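Section 3: Setting up your teaching bench

If you've done the unboxing in Section 2, you should have both hand-held grippers out of their foam and a bench with nothing on it. I wrote this part for the packing and returns crew at Claline, and I've tidied it up for everyone else who's moving to the Jerura system. I packed orders by hand for years before I ever picked up a gripper, so if I go on a bit about cables and sore thumbs, that's why.

What changes for you: you'll spend part of your shift showing the robot how to pick and pack, and the rest doing your usual work. Your hands do the job, the grippers record it, and the arm on the line learns from the recordings. At our site that meant fewer night picks and a lot more time standing at a bench. Some people love it. I missed chatting across the conveyor, to be fair, so we put two benches within talking distance.

Before you start

1. Check that the white triangular marker plates are firmly seated on top of both grippers. Give each one a gentle wiggle. If it moves, tighten it before you do anything else.

2. Run each gripper's cable over the edge of the table on its own side. Don't let them cross in front of you - you'll be reaching over them all shift.

3. Put out the practice items. We use the Tsao starter kit, and you can swap in your own stock once you've got the feel of it. Leave enough room between items to get the jaws open.

4. Slip your hands into the grippers and open and close each one 8 times. It feels silly, but it wakes up your fingers and the software uses it to set the jaw range. 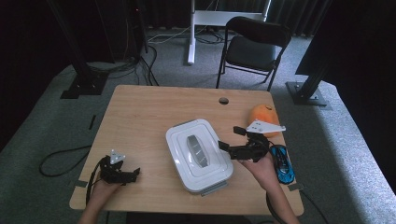

Fig. 1. Both grippers held at the lidded container, cables dropping away over the table edge.

Note: hold the grippers loosely. New people squeeze like they're hanging on to a tram strap and then wonder why their wrists ache by smoko.

Recording a pick

5. Start a session in Uko and wait for the tone. Nothing you do before the tone is saved, so scratch your nose now.

6. Choose one item and go to it at your normal working speed. Please don't slow down to be helpful! The robot copies your dithering along with everything else.

7. Close the jaws around the item and keep the other hand resting out of the way until you need it. 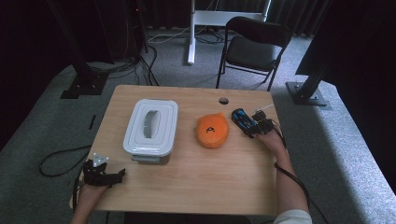 Fig. 2. Right gripper closed on the toy car, left hand at the near corner of the table.

8. Finish the move, set the item down and let go completely before you end the session. If you fumble, keep going. Fumbles and recoveries are useful, and you won't be marked down for them.

Caution: keep the floor cables clear of your feet and your chair. Stop the session before you step away from the bench, even for a second.

Caution: if you get tingling or pain in your thumb or wrist, take the grippers off and tell your shift lead. Don't save it for the end of the day.

Breaks and error codes

Swap with a workmate after 3 sessions in a row. It's written into our roster and I'd push for the same in yours, in writing, before the benches go live.

Error 945 means the system has lost sight of a marker plate, usually because your sleeve has ridden up over it. Roll your sleeve back, hold both grippers still over the table and wait for the tone again. If the code comes back, unplug the gripper on that side, plug it in again and go back to step 4.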